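11/04/2026. Shrinkage trial, Tekin detergent, cotton whites

Second wash run at Grernbridge. Load 63, 15 ml dose, short cycle. Marked the hem points before loading, as Preben Oddsson asked.

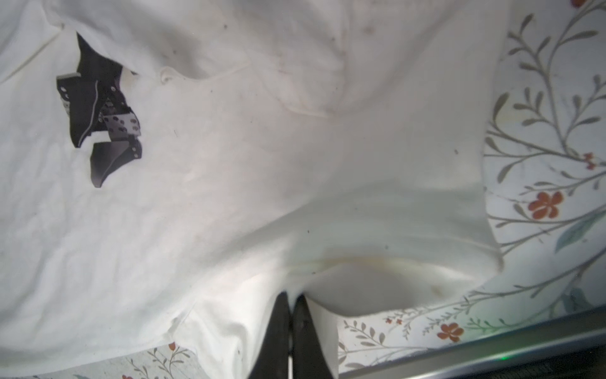
Does dose affect shrinkage? Nothing measurable so far; temperature accounts for most of it.

Hem-to-collar lengths go in the Zollance sheet under run 2. Measure flat, no tension, and leave the pieces to rest for 25 minutes first. The steel rule reads
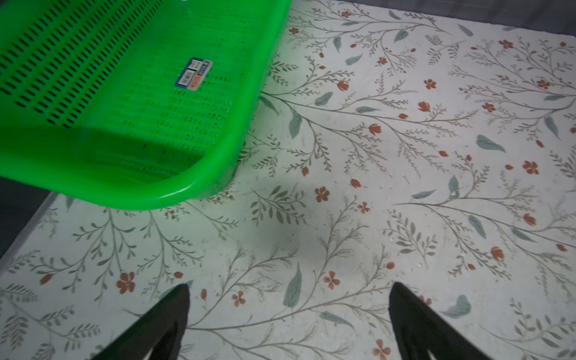
slightly short at the zero end, so start from the 10 mm mark and subtract. Inger Bjarnason has the corrected figures for run 1. Repeat in June with the harder water.

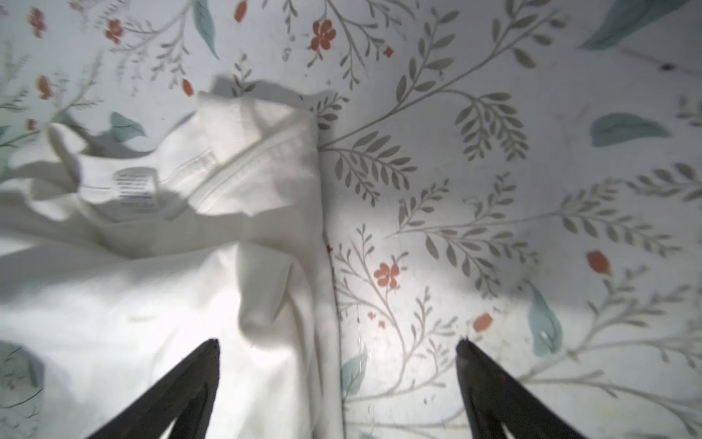
White garment, apparently cotton, on patterned surface.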